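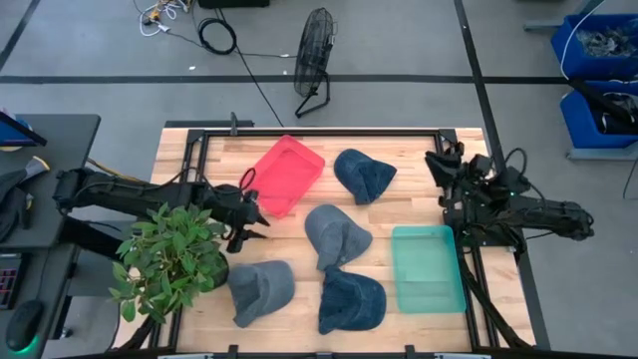 Unit 4: Sorting and folding small textiles
Course in Household Textile Care, Brurkberg
Handout, version of 11/15/25

In this unit we work with two kinds of article: the baseball cap and the terry towel. They look simple, but they are handled very differently. A cap has a shape which must be kept. A towel has no shape of its own and takes the one we give it.

4.1 Sorting the caps

Clear the table first. Lay all caps flat on the wood with some space between them, so that each one can be taken without pulling on its neighbor. Do not make a pile. In a pile the navy ones and the dark gray ones are easily mixed up, especially under ceiling light in the evening.

Sort by color before you think about size or fabric. For the exercise we use navy and gray caps and shallow plastic bins in different colors. The color of the bin has no meaning by itself. Each group decides which bin takes which caps and writes it on the worksheet before starting.

Take the cap by the crown or by the brim, with a light hand. Lower it into the bin and let go near the bottom. If the crown is pushed in, open it from inside with your fingers. A folded back part may stay folded during sorting, we correct it later in 4.2.

Halfway through the exercise, stop for a moment and look at the table. With two caps in the bins and two still on the wood, it is a good time to compare the shades again. A blue-gray cap beside a plain gray one is the usual difficulty. Some participants call it blue, others call it gray, and both can be accepted if the worksheet says so.
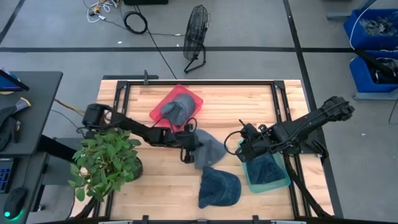 Faith Obura asked in the May course whether the in-between shades should get a bin of their own. Her view was that two bins are enough for a small load, and that a third one only moves the doubt to another place. I agree for a small load. For 15 caps or more I would take the third bin.

4.2 Shaping

Set each cap on the table with the brim forward. Smooth the panels from the button down to the edge. Creases which do not go away by hand can be dampened a little – water is enough, Wovex spray is also allowed. Do not iron the brim.

4.3 Folding the towel

Spread the towel and find the hem. Bring the short sides together, then fold once more in the same direction. Terry is thick, so the fold will be round and not sharp. Please do not press it flat: the loops need air. The hem should lie under the top layer and run parallel to the table edge.

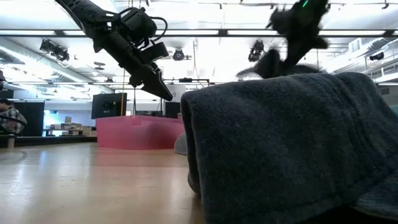 Figure 3. Charcoal-gray terry towel, folded.

For practice at home, any towel will do. The Barta towels in the course cupboard are heavier and make a thicker bundle, so begin with a thin one if you have never done this.

Homework: fold the same towel in two ways and measure the height of each bundle with a ruler. Bring the numbers and the Ziltari care sheet, pages 2 to 4.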